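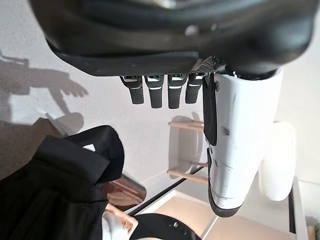
Wetska Lake Road Association
Minutes of the November meeting

Held at the Monddale Grange hall, downstairs room. Called to order at 7:04 p.m. by Tomás Quinlan, president. A quorum was present. Sign-in sheet is with the secretary.

Minutes of the previous meeting

Read by the secretary. One correction: the culvert discussed under old business is the one below the Anghel driveway, and the minutes had it at the boat launch. Approved as corrected.

Money

The checking account stands at $1,227 after the gravel bill and the fall mowing. Four households have not paid this year's dues. Reminder letters went out in September and will go out again before Thanksgiving. It was asked whether the association can charge a late fee. The bylaws allow it but do not set an amount, so one would have to be voted on at the annual meeting. No motion was made.

The insurance renewal came in the mail with the premium unchanged. Tomás will sign and return it.

Old business

Culvert below the Anghel driveway. The pipe is rusted through on the downhill end and the shoulder has started to sink. Clerkell Excavating looked at it and recommends replacing it with plastic pipe of a larger size. They cannot get to it until after mud season. Mrs. Anghel said water came over the road twice in the October rain and left a rut in front of her mailbox. She would like something done before the ground freezes. After discussion it was agreed to clear the inlet by hand, put stone in the rut, and set two reflector stakes so the plow driver keeps off the soft edge. Work party to meet at the mailbox at 9 in the morning, date to be sent by email. Bring shovels and a rake if you have them.

Motion to accept the Clerkell quote for the spring, with the deposit paid out of next year's dues. Seconded. Discussion followed on whether a second quote should be asked for. The last time this was done the second contractor never called back. Motion passed with one opposed.

Speed on the hill. The sign at the bottom has been straightened and the brush in front of it cut. There are still complaints about delivery trucks. A speed bump was brought up again. The plow contractor has said before that he will not take the road if there is a bump on it, and a removable one would have to be stored somewhere. Tabled.

Dead ash trees. The two nearest the power line were taken down by the utility and the wood was left stacked on the bank. Anyone on the road may take some. Please do not park on the curve to load it. Several more ash trees farther in are dead at the top. These are on private lots and the association cannot cut them, but the secretary will write to the owners.

New business

Snow plowing. The contract is the same as last winter — plowing starts at 4 inches, sanding on request. Requests for sand should go through Tomás and not straight to the driver. Last winter the driver was called out by more than one person on the same morning and the association was billed for both trips. It was asked whether the trigger could be lowered for the hill only. Tomás will ask what that would cost and report back by email. He reminded everyone that trash cans need to be well off the road the night before a storm.

A resident on the upper loop asked who is responsible for the berm left across driveways after the plow goes by. The homeowner is. This has been the practice for as long as anyone present could remember, although it is not written down. The secretary will add a line to the welcome sheet.

Mailboxes. The post office has offered to put in a cluster box at the bottom of the road at no charge if the association pours the pad. Views were mixed. Those at the top of the road do not want to drive down for mail, and those at the bottom do not want cars stopping in front of their houses. The present boxes are knocked over most winters. Estimated cost of the pad is about $5 a square foot if members do the forms themselves. Agreed to send a short survey with the dues letter and take it up again in the spring.

Boat launch. The chain has been put up for the season. The padlock is new and the old key will not work. Keys are available from Tomás. The dock sections are out and stacked above the high water line, except the last one, which is stuck in the mud and will have to wait until the lake is drawn down.

Lost dog signs. It was asked that people take down their signs once the dog is found.

Comments from the floor

A member thanked whoever has been picking up bottles along the lower stretch.

A question was asked about the bright light on the new garage near the turnaround. The owner was present and said he will put it on a motion switch. He was thanked.

There was a long discussion about whether the road is 18 or 20 feet wide at the turnaround, in connection with fire truck access. The survey map is in the file box and the secretary will look it up before the next meeting.

Next meeting

April, same place, 7 p.m. The slate of officers will be read then. The vice president's term is up and she does not wish to run again. Anyone interested should speak to Tomás.

Motion to adjourn made and seconded. Adjourned at 8:35 p.m. Coffee and the rest of the pie followed.

Respectfully submitted,
Secretary, Wetska Lake Road Association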